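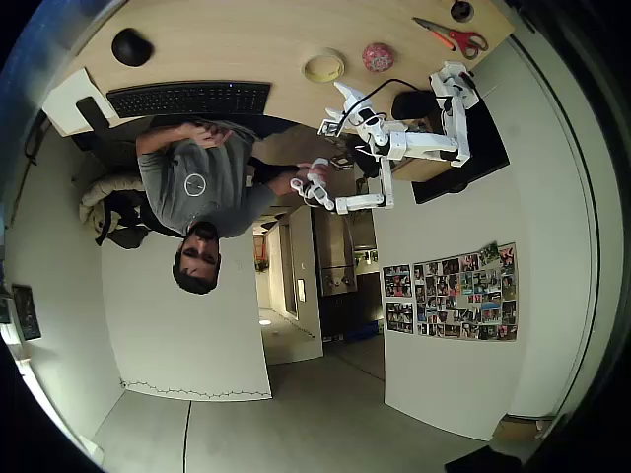
Skikard is a desktop robot arm kit sold in pairs: one arm that does the work and a smaller set of links, the leader, that you hold and move about so the first one copies you. I've been writing this wiki's pages on hobby arms for a while now, and this is the one I get asked about most, so I've let myself go on a bit. The arm is white with black servo motors at the joints, and it ends in a simple two-jaw gripper. It's happy on an ordinary desk, mounted at one side, with your keyboard and mouse still in their usual places and a roll of tape, a pair of scissors and a little patterned ball lying about as things to practise on. You sit in your office chair, get hold of the white hand controller and off you go!

Background

The kit comes from Erkeck, a small firm that started out making replacement gears for model railways. The first arm was drawn up by Ottar Midtbø, who wanted something his nephew could put together over a school holiday, and the electronics were later redone by Faisal Memon. Early kits went out in plain boxes with a photocopied booklet (I still have mine, coffee rings and all). The current version, which most people simply call the Pridville after the town where it's packed, came out one March and swapped the old screw terminals for push-in plugs. If you're buying second-hand, check for those plugs. The screw ones work loose.

What you get

The full set has both arms, a desk clamp, a power supply, the cables and a bag of spare screws. A camera bracket is extra. You can also buy the working arm alone and drive it from a computer, and that's fine if you like typing, but I think you'd be missing the best bit. Lifting reach is modest and so is strength: Erkeck gives the top load as 300 grams, and I'd treat that as a limit for short lifts close to the base. A mug is too much. A tennis ball is no trouble.

Putting it together

The booklet says 5 hours. Mine took a long evening and the next morning, mainly thanks to the wrist, where two very similar brackets go on in a set order and I got them the wrong way round. Number your servos before you fit them! Each one has to be given its own address from the computer, and doing that once they're buried in the arm means taking half of it apart again. Leave some slack in the cable over the upper links too. I pulled mine tight to look tidy and the elbow then wouldn't straighten.

In use

Moving the leader feels odd for the first few minutes, then it clicks. There is a small lag, and the gripper closes a touch harder than your fingers suggest, so soft things get squashed until you learn to ease off. Round objects are harder than flat-sided ones. Scissors are a pain, as the handles swing when you pick them up by one loop.

Moves can be recorded and played back. The software keeps up to 25 recordings in its free form, and you can save older ones to disk and load them again later.

Service and repairs

Erkeck doesn't do repairs itself any more. In this country that's handled by Bautista, a workshop run by Florante Lumanlan and Erlinda Policarpio, and I can't fault them. My shoulder servo died in its second winter and the arm was back with me in 11 days, with a note about the grease I'd used (the wrong sort, apparently). Spare servos are sold singly. Gripper jaws come in twos and wear out quickest of all.

See also: Desk clamps; Servo addressing; Amnuay Sukprasert's soft jaw pattern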